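4. Data Collection

4.1 Workspace and objects

All examples were gathered at a single station in the Plemwood laboratory. The station consists of one arm mounted at the back of a table, a parallel-finger gripper, and a fixed camera that views the workspace. The table is covered with a dark green cloth, which reduces glare and gives a uniform background for segmentation. A wire-mesh basket holds the clutter. The station runs under the Fonitz control stack, which logs joint positions, gripper width, and commanded velocity alongside the camera stream.

The object pool contains 59 items. We chose them to vary in stiffness, surface finish, and shape, and we did not remove items that proved hard to grasp in early trials. Rigid items include beverage cans, wooden blocks, and jars. Deformable items include knitted cloth, plastic wrappers, and rubber puffer balls with soft filaments. Transparent bottles were kept in the pool because depth estimates on clear plastic are poor, and a policy trained without them tends to ignore them entirely. The full list, with masses, is given in Appendix B.

Items are not placed by hand in chosen poses. Before each session the operator empties the full basket load into a bin, shakes the bin, and pours the contents back. Objects that land outside the basket are returned to the top of the pile. This procedure produces heavy occlusion, and in most resets a large share of the pool cannot be seen from the camera. We consider this acceptable, as the policy is meant to work on what is visible and to uncover the rest over the course of an episode.

4.2 Demonstration protocol

Demonstrations were given by teleoperation. The operator moves a hand-held controller whose pose is mapped to the gripper pose with a fixed scale, and a trigger sets the gripper width. The operator watches the workspace directly and does not use the camera view. An earlier version of the protocol required operators to work from the camera view alone. It was dropped because the sessions were slow and the resulting paths contained long pauses that the learner reproduced.

Each demonstration covers one pick. It starts with the gripper open at a home pose over the basket and ends when the object has been released at its target or when the operator marks the attempt as failed. The operator selects the object. We did not assign objects in advance, with the result that the selection itself carries information: operators prefer items near the top of the pile with a clear approach for both fingers. Section 6.2 examines how far the trained policy picks up this preference. 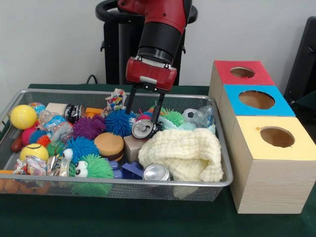
Cans are a useful case for the rest of this section. A can on its side can be grasped across the body or near the ends, and the two choices differ in how much room the fingers need. In dense clutter the fingers often meet a neighboring item before they reach the can. Operators dealt with this in one of two ways. Some pushed straight down and let the soft items give way. Others made a short sideways motion first to open a gap. Both are kept in the data under the same label, and no attempt was made to enforce a single style.

Failed attempts were also kept. A failure is any attempt in which the object is dropped before reaching the target, the wrong object is lifted, or the arm stops on a force limit. Attempts that lift two objects together are given a separate label, since their early portion is often a valid grasp. Discarding them would have removed many of the contacts that occur when a wrapper or a piece of cloth is caught along with a rigid item.

4.3 Labeling

Each episode is divided into four phases: approach, contact, lift, and release. Phase boundaries are first proposed by a rule that uses gripper width and vertical velocity. An annotator then checks the proposal against the video in the Carré labeling tool and corrects it where needed. The rule is reliable for rigid objects. It is less reliable for the puffer balls and the cloth, where the gripper width keeps changing well after first contact and the start of the lift is hard to place. For these items the annotator sets the boundary at the first video frame in which the lowest visible point of the object leaves the pile.

The annotator also records the object class and a coarse visibility score at the time of approach. Object class is chosen from a fixed list. Items that look alike in the camera view, such as puffer balls of the same color, share a class. Merging them lowered disagreement between annotators without a measurable effect on grasp performance.

4.4 Session structure and exclusions

Collection began in February and ran for 27 sessions. The basket was refilled at the start of every session and again whenever the operator judged that the pile had become too sparse to count as clutter. This judgment was left to the operator and is a source of variation we did not control. Camera position was checked against a printed marker at the start of each session, and the marker was removed before recording.

We excluded 2 sessions. In the first, the clock on the control computer had drifted, and the camera stream could not be aligned with the joint log. In the second, the finger pads had been replaced with a softer type partway through, and the change was not entered in the session record. The remaining sessions are split by session and not by episode, so that no single arrangement of the basket appears in both the training and test portions. An episode-level split gave higher scores in pilot runs, which we attribute to the learner seeing nearly identical piles on both sides of the split.

The processed episodes are stored in the Vilus format at a reduced frame rate, with the original recordings kept separately. Joint logs are resampled to match the video. Force readings are included where present, although the sensor was not zeroed in the same way in all sessions and we do not use these readings in the experiments of Section 5.

Plemwood Technical Reports | Contact the editorial office | Version of April 23, 2021 | All rights reserved | Back to top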